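19 January 2026

Back from Dalstead after almost 90 minutes on the road. I want to get this down while I still remember it.

Amândio Rocha had asked me to come and look at the tabletop work before he writes to Clondolport about the spring. He wants an opinion from somebody who has washed dishes and stocked shelves for a living, and I have done both. His question was simple enough. Can the arms do a chore yet, one that a person would pay to have taken off their hands?

The chore he picked is picking small things out of a washing-up tray and putting small things into it. He says it stands in for the sink at home and for the parts bath at Fultodier, where they rinse fittings by hand. The pieces are little red cylinders, and the tray is teal plastic with a bit of water in the bottom. It sits on a marbled surface between the two arms.

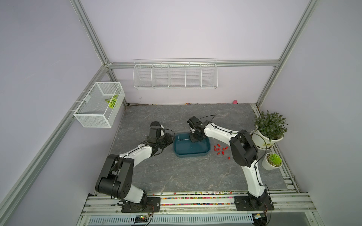
I asked why he doesn't start with plates. He said plates are easier to see and harder to forgive. A dropped plate ends the morning, and a dropped red piece just gets picked up again. I can accept that, although people don't have red cylinders in their sinks. They have forks stuck to each other and a pan with egg on it.

What I noticed most was how much the chore depends on small judgments I never think about. When I reach into water for a spoon I feel the bottom of the sink before I feel the spoon. Shallow water bends the light and throws glare, so a camera gets a worse view just when the fingers get close. Amândio says the glare bothers him more than the water does. He has tried moving the lamps and may try a duller tray.

His log is up to 2,562 tries. He let me read the notes column for a while. Most of the entries are short: "slipped," "rim," "two at once," "good." The rim comes up a lot. I wrote down four things I'd want to know before I paid for a machine like this, and he copied them into his own book:

Can it tell when the tray is finished?
Does it know a dirty piece from a clean one?
What does it do when something is under something else?
Who dries the counter?

He laughed at the last one, but I meant it. Wiping up is half of any kitchen job.

We had coffee and he talked about Bragança, where his aunt ran a laundry and would not even trust a dryer. Then we went back in for another hour.

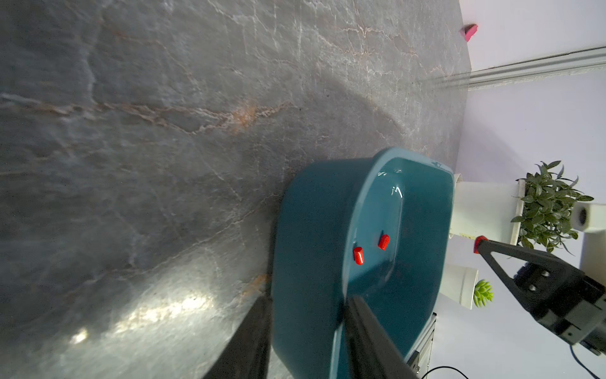

Two red pieces in the teal tray, grippers close by.

My answer to him was no for the kitchen and maybe for Fultodier. A shop floor can keep the same tray in the same place with the same part all day. My sink is different every night. He said that was what he expected me to say, and that he would put it in the letter in my words.

I need to send him the name of the matte basins we used at the old job. Also call about the car heater.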